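Notebook, gripper cell, June 2021
Equipment plan for the second half of the year

Carried over from the May entry: we still have to decide if the remaining money goes to a second arm or to better fingers and spare parts for the arms we have. I write here what I know now, so the request can go out before the quotes expire.

Quotes in hand
Clarbridge, one arm with controller and mounting plate: 3,471. Delivery not included, I must ask again.
Nureck, finger sets and wrist cameras as one package: 2,210. Valid for this budget period only.
Jardine, padding sheet, self-adhesive: 117 for a pack of 10. We used this supplier before and the invoice was correct the first time.
All without tax.

My first idea was to take the arm from Clarbridge and wait with the rest. After working with the paper bags I am less sure. The bag task is the one we have to show in the Padum project, and there the fingers matter more than the number of arms. A folded paper rim is thin, and it gives way when you close on it from the wrong side.

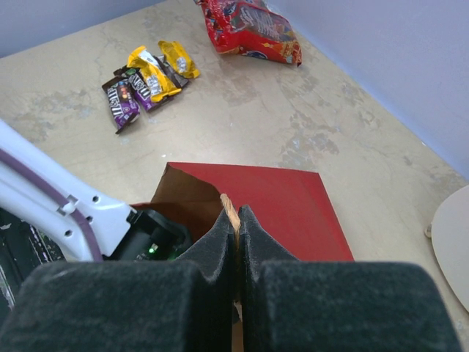

The padding is a consumable and I should have put it in the budget as one from the beginning. Last year it was hidden under "small items", and then we had no line to order from when the stock was finished. For the new plan I make a separate line: padding, adhesive, cable ties, test objects. Test objects means bags and sweets also. They are cheap, but they are bought again and again, and the receipts are at this moment in my drawer.

Questions to Nureck before we sign
- Can the finger set be delivered in two shapes, straight tip and curved tip, for the same price? The list shows only one part number.
- Does the camera cable come out at the side or at the back? With a side exit we need a new bracket, and the bracket is not in the quote.
- How long is the waiting time for one single finger as a spare part? I don't want to buy a full pair each time.
- Is the warranty still good if we glue our own padding on?

Handles are a separate problem. A cord handle moves every time the bag moves, and the position we planned for is then not the position where the handle is. For this I would like more camera view near the tips. It is an argument for the Nureck package, but a weak one until I have seen their mounting drawing. I also want to try one finger on the handle and leave the body of the bag on the table, without any new hardware. It costs only an afternoon.

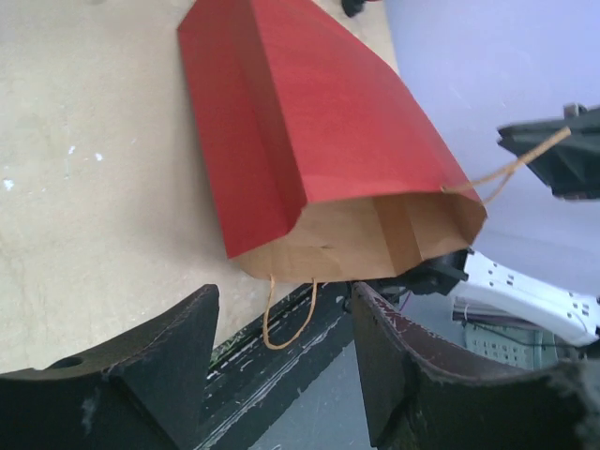
Proposal for the request
1. Order the Jardine padding now. It is under the limit and needs no signature.
2. Nureck package as first priority, if the answers about cable and spare fingers are acceptable.
3. Clarbridge arm moved to the next budget period. Ask them to hold the price in writing.
4. Keep a small reserve for brackets and cables. I have no number for this yet.

Not clear to me: if the Padum money can be used for cameras, or only for mechanical parts. The text of the agreement says "handling equipment" and one can read this in both ways. Must be asked before point 2.

To do: scan the receipts, correct the part list (the old finger number is still in it), write to Nureck.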